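The new washing machine is in!

If you've been down to the laundry at Parnunano since Saturday you'll already know. For everyone else: the old top-loader has gone, and in its spot we have a front-loader, silver-grey, with a proper big door you can get a doona through without wrestling it. I've done four loads in it already and I'm not even slightly sorry.

A bit of history for the newer residents. The old machine came with the building and had been limping along since well before I moved in. It walked across the floor on spin, it ate socks, and in May it stopped draining halfway through Nathalie Bosman's towels. She bailed it out with a saucepan (thank you, Nathalie) and that was the end of the debate about whether to fix it again. The quote for a new pump was $523. The front-loader cost us $768 delivered, out of the laundry money, and we still have $106 left over for the next thing, which I suspect will be the tap.

Jozef Verbeke from unit 7 measured the doorway, then measured it again, and met the delivery at eight in the morning with his own trolley. He also levelled the feet and connected the hoses, and he stayed down there for the whole first cycle in case anything dripped. Not a drop! It's so quiet on spin that I went back down to check it hadn't stopped.

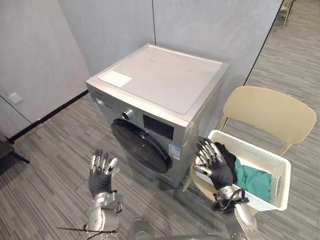 The new front-loader in the laundry. Dial and display up top, drawer on the left.

Now, how to use it, as a few of us (me included) have only ever had top-loaders.

Powder or liquid goes in the drawer on the left, and you need far less of it than you think. Two tablespoons of powder is plenty for a normal load. The first evening I put in what I'd have used in the old machine and got a window full of foam and an extra rinse for my trouble.

Turn the dial to pick your cycle. The everyday cottons one is slow compared with what we're used to, so if you're only freshening up a few shirts, go for the quick wash. The door stays locked for a minute or two after the end. Please don't pull at it — it lets go by itself with a clunk.

Fill the drum loosely. You should be able to get your hand in over the top of the washing. Sheets on their own if you can, otherwise everything else ends up inside the fitted one in a big wet parcel.

When you're finished, leave the door and the drawer open a little so the inside can dry out. Wipe the rubber seal with the cloth on the hook, and have a feel around in the fold while you're there. So far it has given up a hair tie and a five-cent piece.

And please keep the top clear. I know it's a lovely flat surface and exactly the right height for a basket, but things travel on spin, and I'd like it to stay looking nice for a while. There's a new shelf beside the trough for powder and pegs. The folding table is still where it always was, with one leg a bit short.

Bookings are on the same sheet as before, inside the door. Mornings fill up first, so if you can wash after six you'll mostly have the place to yourself. Write your unit number next to your name, as we've got two Jozefs in the building now and it's caused some confusion over a load of gym gear.

The old machine's instruction book turned up behind the trough during the clean-out, along with three odd socks and a very nice blue tea towel. The tea towel has been washed and is on the noticeboard if it's yours.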